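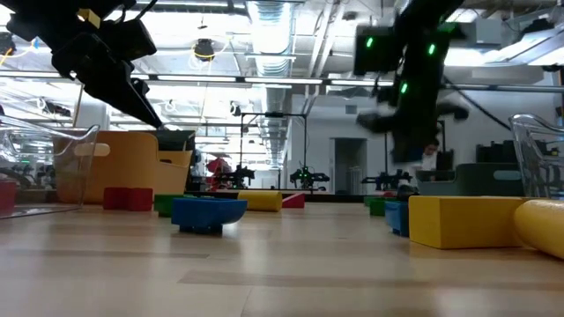 Das Einrichten dauere länger als das Sortieren von Hand, habe Dastanine nach der ersten Vorführung zurückgemeldet, und ob sich das mit einem zweiten Arm ändere, sei dem Angebot nicht zu entnehmen.

Damit einsteigen, ohne Begrüßungsfolie. Der Einwand ist berechtigt und gibt die Gliederung vor: Lieferumfang, Einrichtung, Betrieb, Kosten der Umrüstung.

Folie 1 — Gegenstand

Sprechernotizen, Stand 3. Januar 2018. Geprüft wird der Zweiarm-Bausatz Eline von Plenbridge. Grundlage sind das Angebot vom September und die eigene Erprobung. Arbeitsaufgabe: Klötze und Zylinder von einer Tischfläche aufnehmen und in Behälter ablegen. Zwei Arme, zwei Behälter, einer orange, einer dunkelgrau. Bauklötze als Prüfteile kurz begründen: billig, formstabil, in mehreren Farben zu haben. Wer eigene Teile mitgebracht hat, bitte bis zum Ende warten.

Folie 2 — Lieferumfang

Zwei Arme mit Greifern, Steuerung, Netzteile, Bediensoftware für einen Arbeitsplatzrechner. Nicht enthalten: Tisch, Behälter, Beleuchtung. Den letzten Punkt betonen. Das Angebot führt ihn nur in der Fußnote, und die Erkennung hängt stark vom Licht ab. Bei gleichmäßiger Deckenbeleuchtung keine Auffälligkeiten. Bei seitlichem Tageslicht häufiger Fehlgriffe an glänzenden Oberflächen.

Folie 3 — Einrichtung

Reihenfolge wie im Handbuch: Arme montieren, Nullpunkt anfahren, Arbeitsfläche einmessen, Behälterpositionen einlernen. Das Einmessen ist der langsame Teil. Die Software verlangt für jeden Arm einen eigenen Durchlauf und übernimmt keine Werte vom ersten auf den zweiten. Hier auf den Einwand von Dastanine zurückkommen. Nach einem Abbruch beginnt der Durchlauf von vorn, Zwischenstände werden nicht gespeichert. Plenbridge hat eine Änderung angekündigt, aber keinen Termin genannt. Nicht spekulieren.

Behälter gegen Verrutschen sichern. Verschiebt sich einer, stimmt die eingelernte Ablageposition nicht mehr, und die Software meldet das nicht.

Folie 4 — Messreihe

Gesamtumfang 1.000 Griffe je Arm, Teile vor jedem Durchgang neu verteilt. Davon 80 Prozent mit frei liegenden Teilen, 20 Prozent mit teilweise verdeckten. Frei liegende Quader sind unkritisch. Liegende Zylinder rollen weg, wenn der Greifer außermittig ansetzt. Die Software wiederholt dann den Griff an der alten Stelle, bevor sie neu erkennt. Das kostet Zeit und lässt sich in den Einstellungen abschalten — Pfad auf der Folie, nicht vorlesen.

Verdeckte Teile: Die Reihenfolge bestimmt die Steuerung selbst. Ein Eingriff des Bedieners ist nur über eine Pause möglich. Für flache Schalen und andere offene Formen bietet der Bausatz keine eigene Griffstrategie. Solche Teile waren nicht Bestandteil der Wertung.

Folie 5 — Betrieb mit zwei Armen

Die Arbeitsbereiche überlappen in der Mitte des Tisches. Greift ein Arm dort, wartet der andere außerhalb. Der Zeitgewinn gegenüber einem Arm hängt also von der Verteilung der Teile ab. Liegen sie überwiegend mittig, fällt er gering aus. Keine Verdopplung versprechen, auch nicht auf Nachfrage.

Folie 6 — Kosten

Grundpreis siehe Angebot. Die Wartungspauschale beträgt etwa 3.000 Euro im Jahr und umfasst Ersatzfinger für die Greifer, nicht aber die Anfahrt. Zum Vergleich den Einarm-Bausatz von Bakalis nennen: kleinerer Arbeitsbereich, dafür gespeicherte Zwischenstände beim Einmessen. Bakalis wurde nur nach Datenblatt bewertet. Das ausdrücklich sagen.

Folie 7 — Empfehlung

Geeignet für feste Aufstellung mit selten wechselnden Teilen. Bei häufiger Umrüstung derzeit keine Empfehlung. Neu bewerten, sobald das Einmessen unterbrochen und fortgesetzt werden kann.

Reserve für Fragen

Schutzzaun: hängt von der Gefährdungsbeurteilung am Aufstellort ab, keine pauschale Aussage. Schnittstelle zur vorhandenen Steuerung: vorhanden, Beschreibung nur auf Englisch. Geräusch: nicht gemessen. Mietmodell: bei Plenbridge angefragt, Antwort steht aus.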